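Ticket 459
Subject: Snap counts for rookie defensive backs not matching game film
Product: Purves (practice and game tracking)
Opened by: Driss Belkadi, football operations, Sallholm
Status: Resolved
Priority: High

Opened Nov 19, 2025

Description from requester:
We use Purves to log practice reps and game snaps for the whole roster. After the last game the defensive snap report came out wrong for the rookie corners. One of them played most of the second half and the report has him at 3 snaps. The veteran he replaced is still credited for the full game, including series when he was on the sideline in a jacket. The offense looks fine. Special teams looks fine too, as far as I have checked. The position coach needs the right totals before he sets the practice rep split.

What I have tried:
Logged out and back in. Same numbers.
Ran the report again from the coach's login. Same numbers.
Exported to a spreadsheet. The export matches the screen, so it is not a display problem.
Checked jersey numbers on the roster page. All correct.

Support reply 1:
Thanks for the detail. Please tell us the following.
Was the depth chart edited during the game or after it?
Are you importing participation from the Dralen tagging tool or entering it by hand?
Does the same thing happen with practice reps or only with game snaps?

Requester:
Depth chart was edited at halftime. One of our assistants moved the rookie up to first team at left corner from his tablet. Participation comes from Dralen, we don't enter anything by hand. Practice reps look right. I compared one team period against the script and it matched.

Attachments on this ticket:
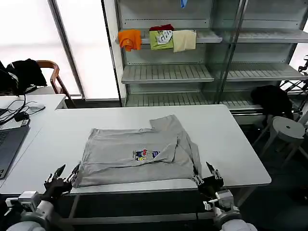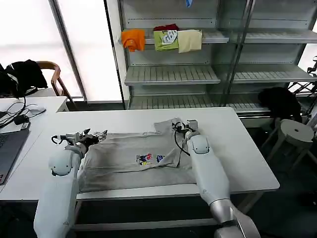
Support reply 2:
We pulled the import log for your game. The Dralen file came through complete and every play is there. The problem is on our side of the import. When a play is tagged by position (LCB, RCB, NB) and not by jersey number, Purves looks up who holds that position on the depth chart. It should use the chart as it stood at the time of the play. For your game it used the pregame chart for all plays, so the halftime change was ignored. The 3 snaps the rookie did get are plays where your tagger typed his jersey number.

Please try this:
1. Open the game and go to Participation, then Import Settings.
2. Set Depth Chart Source to "By play time." Yours is likely on "Game start."
3. Save and re-run the import.
4. Run the defensive snap report again.

Requester:
It was on "Game start." Changed it and ran the import again. The rookie's total went up, but now the nickel has no snaps after halftime and there is a warning at the top of the page: "25 plays could not be matched to a player." Film shows the same nickel in the game until the end.

Support reply 3:
The 25 unmatched plays all have the NB tag. When the rookie was moved up, the chart saved on the tablet left the nickel spot blank. He had been listed there as the backup, and the move cleared both names from that line. With no name in the spot the import has nothing to match.

To fix it:
1. Go to Depth Chart, then History, and open the halftime version.
2. Put the nickel back in his spot and save it as a correction. Do not save it as a new version, or it will take today's time and the import will skip it.
3. Re-run the import.

Requester:
Done. First time I saved it as a new version by mistake and nothing changed. Deleted that one, saved as a correction, and the warning is gone. Corner and nickel totals now match what our film staff charted by hand. The veteran's number dropped to where it should be.

Two more questions. Do I need to fix earlier games? And the season totals page is still showing the old figures.

Support reply 4:
Earlier games only need a re-import if the depth chart was changed after kickoff. History will show you which ones have more than one version on game day. Season totals refresh overnight. To force it, go to Season, then Recalculate. The job handles up to 1000 plays per run, so you may have to start it again to get through the full schedule.

Requester:
Two earlier games had changes in the second half, both on defense. Re-imported both, no warnings. Ran Recalculate until it said there was nothing left to process. Season page is correct now. The coach has his report. The feed we send to Adivance for the conditioning staff also picked up the new totals without any changes on our end.

Support reply 5:
Good to hear. We have set "By play time" as the default for your account so new games will use it. The cleared backup line on the tablet has been logged as a separate bug and linked to this ticket. Until it is fixed, check the nickel and dime spots after any in-game move.

Resolution: Setting changed, halftime depth chart corrected, three games re-imported.
Closed by requester.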